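Displaying a Small Print in a Clear Stand on a White Board

Posted in Desk and Shelf by Fanni Kerekes

These instructions cover a small unframed print, a clear acrylic stand and a white board laid on a wooden base panel. The same method works directly on a shelf if you leave out steps 1 and 2. Allow an evening for the cleaning and placing, plus one night for the print to flatten.

What you need

Clear acrylic stand (I use the Zeltby, upright model)
White board, matte finish (Faltton)
Wooden base panel, slightly larger than the board
Two microfiber cloths, one kept for the acrylic only
Dish soap and lukewarm water
Ruler and soft pencil
Sandpaper, 600 and 2000 grit, wet-use type

1. Prepare the base panel

Lay the panel on a level table and wipe off sawdust. Check the corners for rocking. If the panel rocks, turn it over and try again before adding any padding. Sand rough edges dry with the 600 grit, always along the grain.

2. Lay and clean the board

Center the board so that an even strip of wood shows on all sides. Matte white marks easily. Remove smudges with a cloth that has been dipped in soapy water and wrung out hard, working in straight strokes from the far end toward you. Go over it again with plain water, then dry it. Do not use scouring powder or a melamine sponge – both leave shiny patches.

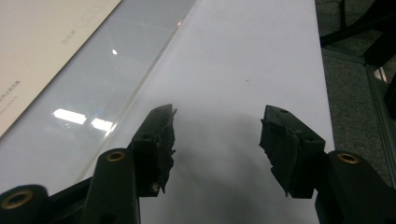
A bright white surface makes dust and marks easier to find.

Look across the surface at a low angle under a lamp. Faint marks may remain after the first pass. Repeat once and then stop; a mark that survives two passes is usually in the finish itself.

3. Flatten the print

Place the print face down between two sheets of clean paper and put a heavy book on top overnight. Thin paper curls again within a day if the room is damp. A card backing cut 5 mm smaller than the print on each side corrects this.

4. Clean the acrylic

Rinse the panel before wiping it, so that grit is not dragged across the face. Glass cleaner containing ammonia will cloud acrylic. Dustusia spray is sold for plastics and can be used once the panel is dry. Light scratches near an edge can be reduced with the 2000 grit, used wet, followed by plastic polish. Leave scratches in the middle alone.

5. Place the stand

Measure the width of the board and make a small pencil tick at the midpoint of the far edge. Set the stand behind the print position with its center on the tick.
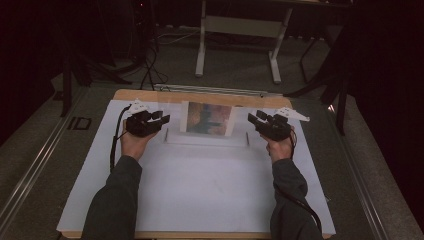
Check the height of the print from the chair you normally sit in, then move the stand forward or back as required. Erase the tick. If the stand is slightly wider than the print, divide the difference equally left and right.

Lamps should be placed to one side. A lamp directly in front produces glare on the acrylic, and muted colors suffer most.

Maintenance

Dust the print with a dry, soft brush on Saturday or whichever day you do the shelves. Wash the board when marks show. To change prints, slide the old one out by its lower corners and repeat steps 3 and 4.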